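Hurkard Self Storage – Plellero Road building
Monthly walk-through, June, ground floor and upper corridor

Status is OK, FIX or WATCH. Comments go under the item they belong to.

1. Main entrance and keypad – OK
Keypad lit, all buttons respond. Door closer pulls the door fully shut.

2. Roll-up door, loading bay – FIX
Bottom seal torn on the left side for the width of a hand. Daylight shows under it. Seal is a stock part from Vedero, ask for the heavy one this time. Door runs fine otherwise.

3. Corridor lighting – WATCH
Two tubes flickering outside unit 52. Motion sensor at the top of the stairs stays on for too long after people leave. Reset last month and it has gone back to its old setting.

4. Fire extinguishers – OK
All tags current, pins in place, gauges in the green. The one by unit 70 was blocked by a flat cart. Cart moved. Put the floor tape back down there.

5. Exit signs and emergency lights – FIX
Test button held for 30 seconds on each. The light over the rear exit went dim before the end. Replace the battery, then test again and write the result here.

6. Freight elevator – OK
Certificate posted and in date. Load plate reads 500 and can be read from the door. Floor mat is worn at the threshold but lies flat.

7. Stairs and handrails – WATCH
Third bracket from the bottom is loose. Tightened by hand, needs a longer screw. Tread strips good.

8. Sprinkler clearance – FIX
Units 18 and 41 are stacked too close to the heads. Letters sent. Check again before the next walk-through and do not accept a phone call as proof. 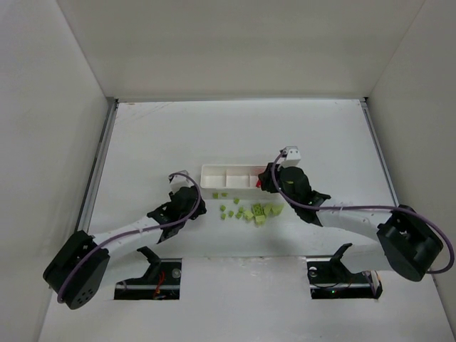
9. Pest stations – OK
No activity at any station. Sitthichai changed the bait in the loading bay and left the service slip in the binder.

10. Roof and gutters – WATCH
Gutter on the alley side is holding leaves. No stains on the upper corridor ceiling. The old stain by unit 372 is dry and the same size as the pencil line.

11. Humidity, climate units – OK
Both readings inside the limit at 9:40 a.m. Write the time every month, the afternoon numbers run higher and can't be compared.

12. Restroom and mop closet – OK
Hot water works. Wet floor sign is missing again.

Carry over to next month: items 2, 5, 7 and 8.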